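Reusable Cup Schemes in Small Cafés: Project Report

Submitted August 5, 2019

1. Background

Most takeaway coffee cups sold in this city can't go in the household recycling bin. The outside is paper, but the inside has a thin plastic lining that stops the drink soaking through, and the local sorting plant has no way of separating the two. People still put them in the recycling. I did this myself until I started this project.

I work part-time in a café, which is how I got interested in the topic. The café is one of two run by the same owners. The first, Riten, is on a shopping street near the train station and does most of its trade before 9 in the morning. The second, Likitz, is on the edge of campus and is busy from mid-morning until late afternoon. The owners wanted to try a reusable cup scheme at both and agreed that I could use the results for my report.

My question was a simple one: if customers can borrow a reusable cup for a small deposit, how many of them will do it, and do the cups come back?

2. How the scheme worked

The trial ran for four weeks in April. Each café was given a stock of reusable cups in one size, which fits a regular coffee. Customers paid a $2 deposit on top of the price of the drink and got it back when they returned the cup to either café. Used cups went through the café dishwasher with everything else.

The cups came from a supplier called Flelico, which rents them out by the month. We looked at buying cups outright, but the owners didn't want to be stuck with boxes of them if nobody used the scheme. Renting cost more per cup but meant that whatever was left could be sent back.

Staff were asked to offer the reusable cup to every takeaway customer for the first two weeks. For the last two weeks they only mentioned it if the customer asked, and there was a sign at the till. I wanted to see if being asked in person made a difference.

Every loan and return was entered on the till as its own item. This was the easiest part of the whole project because the till does the adding up. Keeping track of the reasons people gave for saying no was harder, and I relied on a tally sheet beside the register that was not always filled in when there was a line.

3. Results

Over the four weeks 617 reusable cups were lent out across both cafés. This was more than I expected. Likitz lent out well over half of them even though Riten sells more takeaway coffee overall.

As a share of takeaway drinks, about 10 per cent went out in a reusable cup during the first two weeks. When staff stopped offering, this dropped to 7 per cent. The drop was bigger at Riten. At Likitz many of the customers come in every day, and by the third week they already knew about the scheme and asked for it themselves.

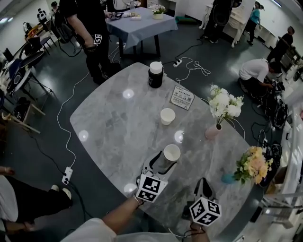 Returns were good but slow. By the end of the trial most of the cups had come back, and more kept turning up for a couple of weeks after it finished. The owners kept paying the deposits back during this time, which I think was the right decision. Some cups never came back at all. I can't say if these were lost, thrown out or sitting in somebody's cupboard.

The slow returns caused a problem I hadn't planned for. Near the end of the second week Likitz ran out of clean cups on two afternoons and had to go back to disposable ones. Cups borrowed at Likitz were being returned at Riten, because people dropped them off on the way to the train. One of the owners started driving a tub of them back across town in the evening. That worked, but it isn't something I would want to build a scheme on.

4. Reasons for saying no

The tally sheets are incomplete, so I have only used them as a rough guide. The most common reason at Riten was that the customer didn't want to carry a cup around all day. Commuters finish the coffee on the train and want to put the cup in a bin at the other end. The second most common was the deposit. Two dollars is not a lot, but people who pay by card didn't like the idea of getting coins back.

At Likitz the main reason was that the customer already had their own cup. I had not thought about this when I designed the sheet and had to add a column for it in the first week. It also means the reusable cup figures for Likitz look lower than they should, as those customers weren't using a disposable cup to begin with.

A few people asked whether the cups were properly clean. Staff told them that they were washed the same way as the mugs for customers sitting in, and this seemed to settle it in most cases.

5. Comparison with a discount

Papadopoulos, a bakery two doors down from Riten, doesn't lend cups but takes 50 cents off if you bring your own. They let me stand near the counter for one morning to see how it went. In the first hour I saw 15 customers use the discount. It costs the bakery very little to run and there is no washing or storage. On the other hand it only reaches people who own a cup and remembered to bring it.

I think the two ideas would work well side by side. The owners of Riten have said they may bring in a discount later in the year.

6. Problems with the study

Four weeks is short. The weather was wet for much of the trial and there were public holidays in the middle of it, so takeaway sales were not typical. The tally sheets should have been simpler, with three or four reasons to tick and no space for comments.

I also worked some of the shifts myself. I probably offered the reusable cup with more enthusiasm than other staff did, and this may have pushed the numbers up at Likitz, where I work most often.

7. Recommendations

Staff should keep offering the cup in person, at least for the first month or two. The sign by itself did not do much.

The deposit should be refunded to a card if the customer paid by card. The current till can't do this without a manager's code, so it would need to be changed first.

Likitz needs a bigger stock of cups than Riten, and the cups need to be moved between the two cafés on set days. The bread delivery already goes to both and the driver has said he can take a tub.

If the trial is repeated, I would run it in the spring and leave the deposits open for a month after the end date before working out the return rate.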